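I live in Cerklow, and for most of my adult life I bought clothes the way everyone I knew did. A sweater lasted a winter. When the zipper failed, I put it in a bag for donation and bought another one. I think that habit is a bad one, and I think stores should share the work of ending it.

Last June I counted what I had thrown out or given away over the year. It came to 74 pieces. Seven of them had nothing wrong except a zipper or a missing button. The repair shop in Flasemgate would have fixed the lot for less than the price of one new coat.
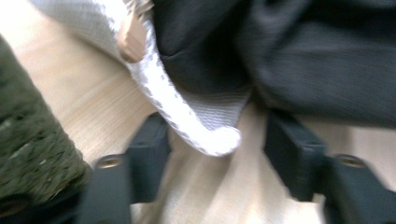
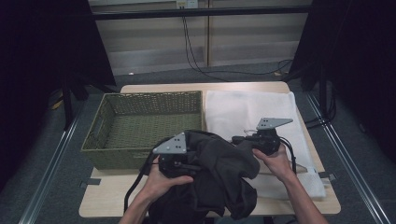 The usual objection is that people don't have time. I have some sympathy for it. The Flasemgate shop closes at five, and the bus from Cerklow is slow. But a clothing store already has a counter, a staff and long hours. It could take in repairs at the same counter where it takes returns, and send them out once a week.

A chain called Droltov tried this and charged a flat fee. The store near me took in over 900 items before the company dropped the service. I was told it didn't sell enough new clothes to people who came in for repairs. That seems to me a poor way to judge it.

I would support a small city fee on new clothing, with the money going to any store that runs a repair counter. It would cost most households very little. My own coat is on its third zipper and I expect to wear it again this winter.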